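Search this notebook

Type and press enter

Roseck workshop notebook
Jun 30, 2021

Sourdough crackers again, batch with the Akyol rye. I know I said I'd leave the rye alone until September but the sack was open and the starter was ready to go, so here we are!

Starter first. It had been sulking all week in the cold cupboard, so I gave it two feeds back to back and moved it up to the shelf over the radiator pipe (the one with the tea towels on it). By lunch it had doubled and smelled of apples, much nicer than the nail varnish smell from last time. I took 610 g of it for the dough and put the rest back. Please don't tip the jar out, whoever's in next -- it looks grey on top but it's fine underneath.

The dough came together stiffer than I wanted. Rye drinks water like nothing else and I always forget. I added a splash more, then another splash, and then stopped measuring, which I'll regret when I try to write this up properly. Total weight in the bowl was 1752 g with the oil and salt in. Rested it under a damp cloth while I sorted out the trays. 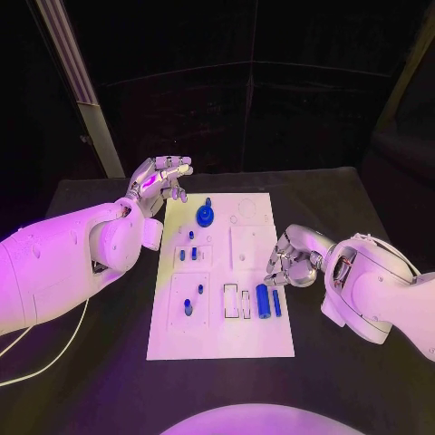 Rolling and cutting

I used the long pin with the guide rings on, 3 mm to start with, and that was far too thick for rye. Took the rings off and went by eye until I could nearly see the baking paper through it. Floured the pin and not the dough, which helped a lot. The pastry wheel dragged at the corners so I swapped to the pizza cutter and just leaned on it. Wonky squares, but they snap along the lines.

Got 121 crackers out of it, not counting the offcuts (eaten, sorry).

Baking

Top oven runs hot at the back left, same as ever. I turned the trays halfway and still lost a corner of the second one. The Itico tray bakes darker than the others, so I'd put it on the lower shelf next time. The seeded half came out best by miles -- caraway and a bit of flaky salt, brushed on with water before they went in. The plain half taste like worthy cardboard until you put cheese on them.

To do: order more caraway from Rinance, write the water down this time, try half rye and half white.

Comments (3)

crumbly_in_the_corner: Plain ones are lovely with butter, I'll not hear a word against them.

oventimer: How long did you rest the dough? Mine springs back every time I roll it.

seedtray: Try fennel instead of caraway, but go easy, it takes over.

We use cookies to remember your settings. Accept / Manage choices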